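I finally gave in and bought one of those mesh laundry bags for bras, the barrel-shaped kind with ribs inside. For years I washed everything loose, swore when a hook snagged on a sweater, and did it again the following week. Then in September a strap wound itself so tightly around my one good blouse that I had to cut it free with nail scissors, so — fine. Laundry bag it is!

Mine is white mesh with pink trim, because if I have to do laundry I want a bit of pink in it. 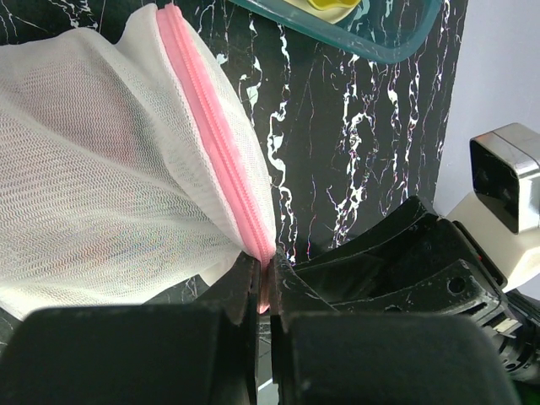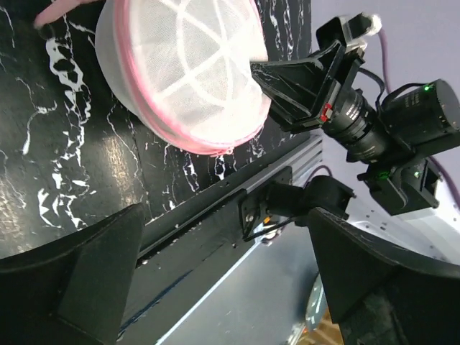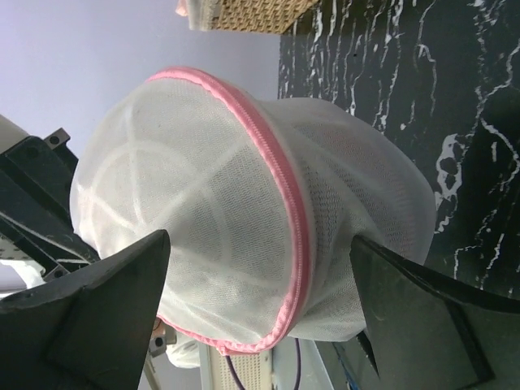 Rhonda Dhillon wrote to me after I mentioned the blouse last time, and she thinks I'm still going to overfill it. Two bras per bag, she says, hooks done up first, cups tucked one inside the other, and no sneaking in a pair of tights on top. She also closes the zipper all the way and then gives it a little tug, having once fished an empty bag and a very tangled camisole out of the same load.

Well, I overfilled it the first time (sorry, Rhonda). Three bras and some lacy things I'd been hand washing, or let's say meaning to hand wash. They came out clean but creased, and one cup had a dent that took me ages to coax back out. Second try I stuck to two, cool water at 40 minutes, slow spin, and the difference was huge.

I'm hanging the bag itself over the bathroom faucet between washes, half unzipped. My old flat one lived in a damp heap behind the hamper and got a smell I never did get rid of. Next up is the wool socks, which probably need a bag of their own.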